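2.3 Sampling of rinse water

Surface disinfection of reusable trays was followed by a fixed rinse with softened water at both sites, Cinomstead and Nolley. Residual peracetic acid was measured in the final rinse with test strips and, for every fourth tray, by titration as described by Jelínek. Strips were read by the operator who had run the cycle. A reading above the action limit led to a second rinse and a repeat test, and both values were kept in the record.

In total, 2675 trays were sampled between March and the end of the study period. Trays with visible damage to the rim were left out. Of the remaining records, 81 lacked a cycle number and could not be matched to a washer; they are included in the site totals but not in the comparison between washers. Strip lots were changed at both sites on the same day so that lot effects would not be confused with site effects.
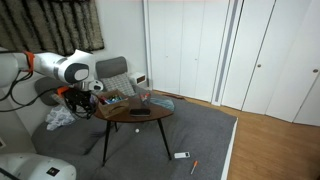
Figure 4. White robotic arm with an orange band and black gripper; gray seating and a dark curtain behind.

2.4 Storage of test strips

Strips were kept in their closed containers at room temperature and discarded 28 days after opening. Containers opened at Nolley were labeled with the date by hand, while Cinomstead used the printed labels from the Skakora stock system. Earlier work on strip aging used sealed containers only and gives little guidance for packs that are opened several times per shift. We therefore tested each open container weekly against a standard solution prepared on the day of use. A container that failed this check was withdrawn, and all readings taken with it since the last passed check were marked as uncertain. Uncertain readings were excluded from the main analysis and reported separately by site.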